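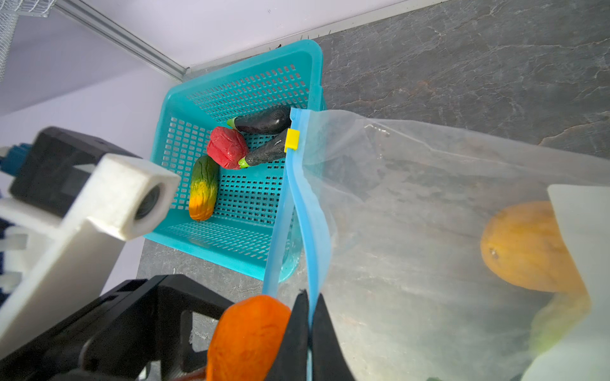 라베센트 장난감 도서관에서 2월 한 달 동안 함께 정리해 주실 분을 찾습니다

안녕하세요, 넬빌 주민센터 2층에 있는 라베센트 장난감 도서관입니다. 저희는 아이가 있는 집에 소꿉놀이 세트를 빌려드리고 있는데요, 고맙게도 찾아 주시는 가정이 부쩍 늘어서 대여용 꾸러미가 어느새 200개 가까이 되었습니다. 그러다 보니 돌아온 장난감을 닦고 짝을 맞춰 다시 담는 일이 저희 손만으로는 조금 벅차게 되었어요.

맡아 주실 일은 이렇습니다. 반납된 채소와 과일 모형을 바구니에 모아 닦고 말린 다음, 목록표를 보면서 투명 지퍼백에 한 세트씩 나누어 담습니다. 가지나 파프리카처럼 아이들이 유난히 좋아하는 것은 다른 집 꾸러미에 섞여 돌아올 때가 많아서, 제 세트를 찾아 주는 데 시간이 제법 걸립니다. 급하게 하실 필요는 전혀 없고요, 이야기도 나누고 차도 마시면서 천천히 하시면 됩니다(과자는 저희가 넉넉히 준비해 둘게요!).

모집 인원: 17명
나이: 만 25세 이상, 경력은 보지 않습니다
시간: 오전 10시부터 낮 12시까지, 한 주에 한 번 이상
장소: 넬빌 주민센터 2층 라베센트 작업실
드리는 것: 교통비, 간식, 도서관 1년 무료 이용권

지퍼백 입구를 벌려 잡고 작은 모형을 넣는 동작이 되풀이되니 손목이 약하신 분은 미리 말씀해 주세요. 목록표 확인이나 이름표 쓰기처럼 손이 덜 가는 일로 바꿔 드리겠습니다. 아이와 함께 오셔도 괜찮습니다. 작업실 바로 옆에 놀이방이 있고, 문을 열어 두면 서로 목소리가 다 들린답니다.

신청은 주민센터 1층 안내대에 있는 신청서를 써 주시거나, 내선 517번으로 전화 주시면 됩니다. 성함과 연락처, 오실 수 있는 시간만 알려 주세요. 처음 오시는 날에는 앞치마를 챙겨 오시고, 머리가 기신 분은 머리끈도 하나 가져오시면 좋겠습니다.

라베센트 장난감 도서관 드림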